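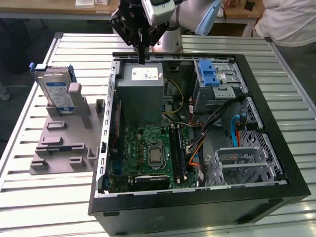 Old desktop turns off by itself in the afternoon – power supply or heat?

Posted by Amirhossein Hosseinzadeh, August 25, 2019
Wakville Neighbors Help, Computers and Phones

Hello everybody. I have a desktop computer which I bought used from a small shop, Kutier, when I moved to Wakville. It worked well all winter. Since July it turns off by itself, always after lunch. There is no blue screen and no message, it is just black. If I wait 5 minutes it starts again, and then it turns off faster than the first time.

I already did these things: I changed the wall outlet, I cleaned the dust filter in front, and I installed a program that shows the temperature. The processor is at 83 degrees Celsius when I only have the browser and one spreadsheet open. In the morning it is lower, but I did not write down the number. My room is on the top floor and it gets very warm.

My neighbor says I must buy a new power supply. The shop says the same, but they also sell power supplies, so I would like to hear another opinion first. I do the bookkeeping for my wife's bakery on this machine and I cannot be without it for a long time. Which part should I check first? I have a screwdriver and I am not afraid to use it, but I have never removed the processor fan before.

Thank you for your patience with my English.

Piltico

Check the heat first. 83 is too much for a browser and a spreadsheet. A bad power supply can also turn off a computer, but it would not make your processor so hot.

Copy your bookkeeping files to a USB stick before anything else. Then shut down, pull the power cord and hold the power button for a few seconds. Lay the tower on its side and take off the panel. Look between the fan and the metal fins under it. In an old machine there is often a gray carpet of dust there which you cannot see from outside. Hold the fan with one finger while you blow the dust out, so it does not spin.

If the fins are clean, the old paste under the cooler is probably dry. New paste is cheap. Turn the cooler a little left and right before you lift it, do not pull it straight up. Wipe both sides with alcohol and put on a drop like a small pea.

Please do not open the power supply itself, even when it is unplugged. If the temperature becomes normal and it still turns off, then replace the whole unit.

Amini

had same problem, was the paste. also move it out from under the desk

Amirhossein Hosseinzadeh

Thank you both. It is under the desk, yes, and next to the curtain. I ordered the paste and I will write here when I have tried it.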